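Lurano Play Kitchen - Set-Up and Use Guide
August 2018
By Seema Gautam, Product Documentation, Hadulach

Section 5. Placing, Fitting Out and Daily Use

This section applies after the cabinet has been assembled as described in Section 4 and all panel screws have been tightened. Do not load shelves or hang accessories on a kitchen that has not passed the stability check in Section 4.

5.1 Choosing a location

1. Select a level floor. Low-pile carpet is acceptable. Thick rugs are not, as the base can rock when a child leans on the countertop.

2. Place the back of the kitchen against a solid wall. Leave no gap wide enough for a child to reach behind the unit.

3. Allow free space on the left side so that the refrigerator door can swing fully open. The door is hinged on its left edge and must not strike a wall, a bookcase or another piece of furniture before it reaches the end of its travel.

4. Keep the kitchen at least 22 inches from radiators, baseboard heaters and wood stoves. Painted panels can yellow or bow when exposed to continuous heat.

5. Keep window blind cords and electrical cords out of reach of a child standing at the sink.

CAUTION: The play kitchen is a toy. Do not place a real kettle, hot plate, microwave or other working appliance on the countertop or on the open shelf.

5.2 Securing the unit to the wall

1. Locate the two anchor straps in hardware bag C.

2. Fasten one strap to each rear corner of the top rail with the short screws supplied.

3. Find the wall studs and mark the strap positions. If a stud does not line up with a strap, use a wall fastener suited to the wall material. Wall fasteners are not supplied.

4. Attach the straps to the wall and pull each one snug.

5. Grip the top rail and pull forward firmly. The base must stay flat on the floor. If it lifts, tighten the straps and repeat.

WARNING: An unsecured kitchen can tip if a child climbs on the lower cabinet or hangs from the refrigerator door. Adult installation is required.

NOTE: Repeat step 5 after moving the unit and again at each seasonal inspection (see 5.7).

5.3 Refrigerator compartment

The refrigerator has an upper compartment with its own door and a separate cabinet below. The dispenser between them is a printed decal. It does not hold or release water, and liquid should never be poured over it.

1. Open the upper door by the curved gold handle. Check that it moves freely without rubbing on the divider.

2. If the door rubs along the top, loosen the upper hinge screws half a turn, lift the door slightly and retighten.

3. Wipe the inside of the compartment with a dry cloth to remove packing dust before placing toy food on the shelf.

4. Place larger food pieces on the shelf first. Pieces should sit behind the front edge so that the door closes without pushing against them.

5. Leave the round holes in the back wall uncovered. Do not tape over them or fill them.

The shopping list panel on the outside of the door has ruled lines. Test any chalk or marker on a small area in one corner before a child uses it. Do not use permanent marker. Marks that do not wipe off with a dry cloth can usually be removed with a cloth dampened in plain water.

CAUTION: Do not store real food in the refrigerator compartment. It is not cooled, and crumbs will attract insects.

5.4 Shelf, microwave and telephone

1. Hook the plate rack into the open shelf above the countertop. Press down until both ends are seated.

2. Stand the plates upright in the rack, one plate per slot. Plates stacked flat tend to slide forward when the microwave door is closed hard.

3. Check the microwave handle for play. If it turns or wobbles, tighten it from inside the door with the small screwdriver. Do not overtighten. The screws seat in a soft insert that will strip.

4. Inspect the buttons under the microwave window. They must be flat with no raised edge that a child could pick at.

5. Hang the telephone handset in its cradle on the vertical divider. The cradle is fixed with two screws, which should be snug against the divider.

NOTE: The cradle was moved to the divider from the side panel after the February production run. Owners of earlier units will find the mounting holes on the outside of the right panel and should follow the loose sheet packed with those units.

5.5 Sink and countertop

The sink basin is a dry-play basin. It is shaped to hold cups, plates and a pitcher for pretend washing and pouring. There is no drain connection.

1. Lower the basin into the countertop opening. The rim must lie flat on all sides.

2. Push down on each corner of the rim. If one corner springs back, lift the basin out and check the opening for packing foam.

3. Stand tall items such as a pitcher on the floor of the basin. An item balanced on the rim is easily knocked onto the floor or onto a smaller child.

4. Turn the faucet through its full range by hand. It should turn with light resistance and return without sticking.

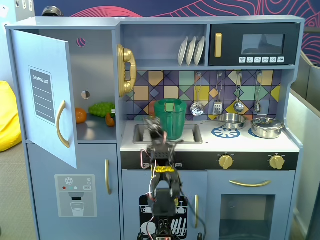 Figure 5-A. Kitchen fitted out for play, refrigerator door open and pitcher in sink basin.

If water play is allowed, remove the basin from the kitchen first and use it on a washable floor or outdoors. Dry the basin completely before putting it back. Water trapped between the rim and the countertop will swell the panel edge, and swelling is not covered by the warranty.

The patterned backsplash is a printed surface. Adhesive hooks, stickers and tape may lift the print when removed. Use the open shelf for small utensils in place of stick-on hooks.

5.6 Loading limits

Keep accessories light and spread them out. The values below apply to a kitchen that has been assembled on a level floor and anchored at both rear corners.

Countertop, evenly loaded: 22 pounds
Refrigerator shelf: 5 pounds
Door handles: do not hang anything from them

Children must not sit or stand on the countertop. The countertop limit is for toys and does not include body weight.

In workshop trials the upper refrigerator door was opened and closed roughly 280 times a day by a hand-cranked fixture. The hinge screws were found to loosen slightly before any wear showed on the hinge itself. For this reason the hinge screws are listed first in the inspection schedule.

5.7 Care and inspection

Weekly

1. Remove all toy food and dishes. Look inside the refrigerator, microwave, oven and lower cabinet for small parts that have been left there.

2. Wipe painted panels with a soft cloth, slightly damp. Dry at once with a second cloth.

3. Wash toy food in warm water with mild dish soap if the maker of the food set permits it. Let each piece dry before putting it away.

4. Discard any piece that is cracked, split or bitten through.

Seasonally

1. Tighten the hinge screws on all doors.

2. Tighten the handle screws. Gold handles may be polished with a dry cloth only. Metal polish and vinegar will dull the finish.

3. Check both wall straps for fraying and repeat the pull test in 5.2.

4. Check the edges of all decals. A lifted edge can be pressed down with the back of a spoon. If it will not stay down, order a replacement from the parts list.

5. Run a hand along the lower edges of the door panels and the base. Sand any rough spot lightly with fine paper and wipe away the dust.

CAUTION: Do not use bleach, abrasive powder or scouring pads on any part of the kitchen. Spray cleaner must be applied to the cloth and never directly to the panels - liquid runs into the joints and loosens the glue.

5.8 Common problems

Refrigerator door will not stay closed.
Check for toy food pushed too far forward on the shelf. If the shelf is clear, move the catch plate outward by one screw width. On an uneven floor, the whole cabinet may be out of square. Place a thin shim under the low corner and try the door again.

Lower cabinet door hangs at an angle.
Support the door from below and loosen the hinge screws. Raise the free edge until the gap along the top is even, then retighten.

Plates fall out of the rack.
Confirm that both ends of the rack are seated. Plates from other toy sets may be too thick for the slots or too wide for the shelf.

Handset falls from the cradle.
Tighten the cradle screws. If the cradle has spread, replace it. Do not bend it back, as it can crack along the fold.

Sink basin rattles.
Fit the four felt pads from hardware bag D under the rim, one at each corner.

5.9 Ordering parts

Replacement parts are supplied through Allari. Have the model name and the batch code ready. The batch code is printed on a white label on the rear panel, near the base, and can be read with a flashlight if the kitchen is already anchored.

Part 130 - handle, gold, with screws
Part 131 - handset cradle
Part 132 - decal set, dispenser
Part 133 - felt pads, set of four
Part 134 - wall strap, pair

Parts 130 and 134 are shipped with new screws. Discard the old ones.

Technical review: Somkiat Klinhom
Safety review: Solange Dufour

Continue to Section 6, Moving and Storage.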